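Sondier opens household chores trial at Flendport, says laundry is still slow going

FLENDPORT — Sondier will spend the winter testing whether a robot arm can tidy an ordinary living space without help, the company said today. The trial began in June and is limited to picking up clothes and other soft items and putting them where they belong.

The company is not announcing a product. It has no home robot for sale and has set no date for one. What it is releasing is a plain account of which chores its machines can do now, which they can do on a good day, and which they can't do yet.

"We get asked every week when a robot will do the washing," said Lindsay Doolan, who leads the household program at Sondier. "My answer is that it can do bits of it. Picking a shirt up off the couch is one bit. Knowing it's a shirt, finding the sleeves and folding it is a much longer job, and we're not there."

Shares: 49

The Flendport trial uses a two-fingered gripper with a small camera mounted close to it, so the software works from a near view of whatever it is about to pick up. The space has been kept simple, with plain walls, a bare grey floor and soft furniture in grey fabric. Clothing is left in a heap, the way most people leave it.
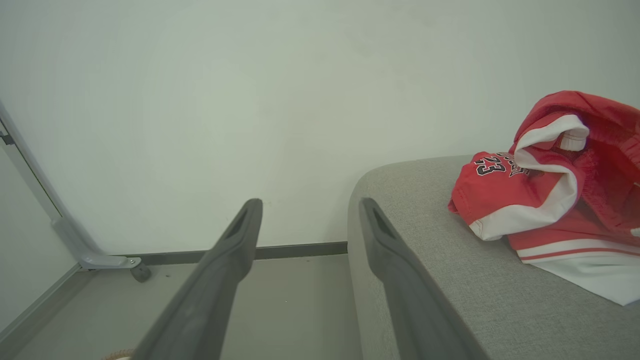 Sondier chose clothing because it is the item householders mention first and the one machines handle worst. A cup has the same shape every time it is picked up. A jersey does not. It can be inside out, tangled with a pair of shorts or half tucked under a cushion, and each time the arm has to decide where to pinch before it moves. If it grabs too little the cloth slips. If it grabs too much, two garments come up together.

Colour helps. A bright item on a pale background is easier for the software to separate from what is behind it, and the team began there on purpose. Grey socks on a grey couch are on the list for later in the year.

The trial will run to 500 attempts. An attempt counts as a success only if one garment is lifted, carried and let go in the right place with no person stepping in. Attempts where a staff member has to free a caught sleeve or reset the arm are counted as failures, even when the garment ends up where it should.

"There's been a habit in this field of showing the one that worked," Doolan said. "We'd like people to see the rest as well. If it takes three goes to pick up a pair of shorts, then it takes three goes, and that should be in the report."

The software behind the trial is called Tagle. It was first written for shop-floor work at Kenine, a parts packing business that has used Sondier arms for two years. The work there suits a machine well. Trays arrive in the same position, the parts are rigid and the lighting stays the same through the shift. The arms at Kenine fill cartons and sort returned parts, and staff are called over when a part is damaged or a label is missing.

Very little of that carried straight across to housework. The movement planning did, and so did the safety limits. The part of Tagle that decides where to grip had to be rebuilt, and Doolan said it is still the weakest piece of the system.

Where a chore ends also turned out to matter. Dropping a garment anywhere inside an open basket is a fairly forgiving target. Laying it flat on a shelf is not, and hanging it on a hook is harder again. The first stage of the trial therefore stops at the basket. Stage two will add sorting by colour, and folding will be tried only if the first two stages go well.

Speed is another open question. The arm moves slowly by design whenever it could be near people, and a person clearing the same room would finish well ahead of it. Sondier said it does not plan to raise the speed during the trial. A slow machine may still be of use to someone who finds bending difficult, and the company intends to speak with carers and occupational therapists before it settles what a later version should do.

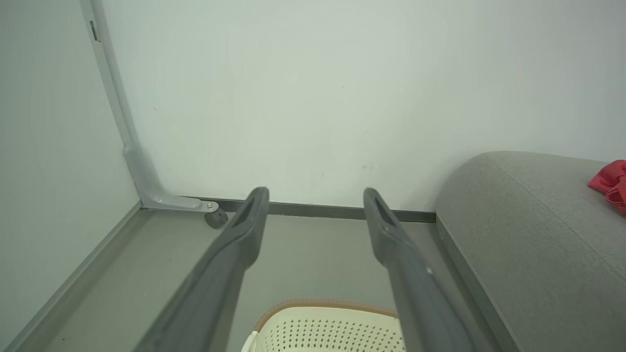
What machines can and can't do yet

The company's current view, based on its own work at Flendport and Kenine, is as follows.

Working now: packing rigid parts into cartons, sorting parts by size, moving full trays between benches.

Working some of the time: lifting a single garment from a pile, releasing it into an open basket, telling a garment from a cushion or blanket.

Not working yet: folding, pairing socks, turning clothes the right way out, loading a front-loading washer, and any chore in a room the system hasn't been set up for.

Results to be published

Sondier will publish the full results when the trial finishes, including the failures and the reasons for them where these are known. Footage of unsuccessful attempts will be released along with the rest. Researchers and aged care providers who want to see the arm in use can arrange a visit through the Flendport office — visits are held in the mornings and groups are kept small.

About Sondier

Sondier designs and installs robot arms for light industry. The business began in 1946 as a maker of sewing machine parts and moved into automation under its present owners. Its household program is based at Flendport.

2 comments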